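Updated May 4, 2023. Questions come from people who wrote to us after the Sustevstead paving plan was published. We don't work for the town or for Brendeo, the contractor.

## Is "permeable" paving going to stop the flooding?

Doubtful. Permeable paving lets water through to a stone layer underneath, and it can help with ordinary rain. The plan claims it will handle the kind of storm that filled the Quiroga Street underpass. We asked for the math and got a brochure.

## What does it cost?

The plan says $240 per square yard, installed. It doesn't say whether that includes digging out the old base. On most jobs the digging is a big part of the bill, so we'd want that in writing before June.

## They say it lasts 18 years. Does it?

Maybe, if somebody cleans it. The gaps fill with grit and leaves, and clogged permeable paving drains about as well as the regular kind. The plan has no line for a vacuum sweeper, and the town doesn't own one.

## What is Pimico?

A joint filler sold alongside the pavers. The sales sheet calls it "self-clearing." We have not found a test of that claim that wasn't paid for by the seller. If you know of one, send it.

## Didn't 964 residents sign in favor?

They signed a petition asking for "better drainage downtown." It didn't mention paving. You could sign that and still want bigger storm drains, which we do.

## What's wrong with plain concrete slabs?

Less than the plan suggests. Big slabs are easy to walk on, easy to push a stroller over, and simple to sweep. They do shed water, so the slope and the drains have to be right. Slabs also crack if the joints are badly placed, and patching rarely matches.

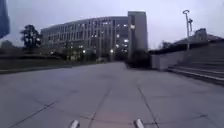
*Large concrete slabs with darker joint lines, under an overcast sky.*

## Are you against the whole project?

No. We'd support a trial on the 13 parking spaces behind the library, measured through one wet season. The plan goes straight to the full plaza.

## Where can I read the plan?

At the town clerk's counter. The online copy is missing the drainage appendix. Ask for it by name.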